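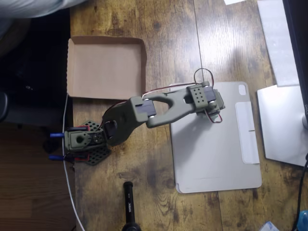 What does a planner do that a plain list of joint angles can't?

A planner works out a fresh way to get from where the arm is to where you want it, going round whatever has been put in between. A list of angles only knows the one way, and will try it even if you've left your mug there.

Madhu Kushwaha had typed that at the top of her notes for the Prancombe evening class, and she was so pleased with the mug that she read it out twice.

"It's good," said Lilian, from the other side of the desk. "Does ours do it yet?"

"Ours does it in the simulator."

"That's a no, then."

It was a no, but it was such a near no! In the simulator the little green arm swept over a box, dipped behind it, came up the far side and stopped exactly where it had been told, and Madhu had watched it do this so many times that she'd started to hum along. On the desk the same plan ran beautifully for two thirds of the way and then the elbow gave a sort of shiver, as if someone had called its name, and the whole thing stopped with a red line in the log.

The red line said: goal tolerance exceeded, joint 3.

"Read me the numbers," said Lilian Laizer. She had come up from Nirthorpe on the early train with a laptop and a bag of satsumas, and she liked numbers read aloud. She said she heard things in them.

"Planner asks for a waypoint every 70 milliseconds. Controller says it gets them. Servo says it's there. Then it says it isn't."

"How many waypoints?"

"300."

"And how many arrive?"

Madhu scrolled. She had never thought to ask. The log was long and she had mostly been reading the end of it, where the bad news was. She wrote four lines of script to count them, got a bracket wrong, fixed the bracket and ran it again.

"295," she said.

Lilian put down her satsuma.

They both leaned in, which was silly, as the number was perfectly readable from where they'd been sitting. Five waypoints had gone off down the wire and never been heard of again. The path they belonged to was a curve, and if you take five points out of a curve, all in a row, what's left is a corner. The elbow had been asked to go round a corner at full speed. No wonder it shivered.

"I've been retuning the gains for a fortnight," said Madhu. "I've been telling people it was friction."

"What people?"

"Anju. Sarita. The man at the bakery."

"Well, it might be friction as well," said Lilian kindly.

The next hour was the best sort. They put a sequence number on every message, so that a missing one would leave a hole you could see. They ran the move and there was the hole, five wide, just past the top of the swing. They ran it again and it was in the same place. Lilian was delighted by this, she actually clapped, for a fault that stays put is a fault you can walk up to. Madhu rang Radoslava Štefanec, who had written the message queue for Gbeho back in May and still answered questions about it as though it were a pet.

"How big did you make the buffer?" asked Radoslava.

"Whatever it comes as."

"It comes as 200. And what happens in your program when the arm gets to 200?"

Madhu looked. At waypoint 200 her program stopped to save a tidy copy of everything so far, every joint and every time stamp, to a file that she had opened perhaps once. While it saved, nobody was emptying the queue. The planner went cheerfully on filling it, and the oldest messages dropped off the back to make room.

"It's my diary," she said. "It stops to write up its diary."

She could hear Radoslava laughing all the way from Cunlow. Then there was some proper advice, given quickly, about moving the saving into its own thread and never, ever letting it hold the lock, and Madhu wrote it on the back of her hand and then, thinking better of it, in the notes.

It took eleven minutes to change. Lilian peeled another satsuma and read the new code over Madhu's shoulder and found a spelling mistake in a comment, which they left in for luck.

"Ready?" said Madhu.

"Log first."

"Log's on. Hand's on the stop button. Ready?"

"Go on!"

The shoulder lifted. The elbow opened out, slow and then quicker, up to the top of the swing where it had always lost its nerve, and over, and down, and on, with no shiver at all, only the small busy whirr of the servos. It stopped. The log said 300 received, goal reached, in plain grey letters, like something it said every day.

Neither of them spoke for a bit.

"Can I put something in the way?" said Lilian.

Madhu was already looking for her mug.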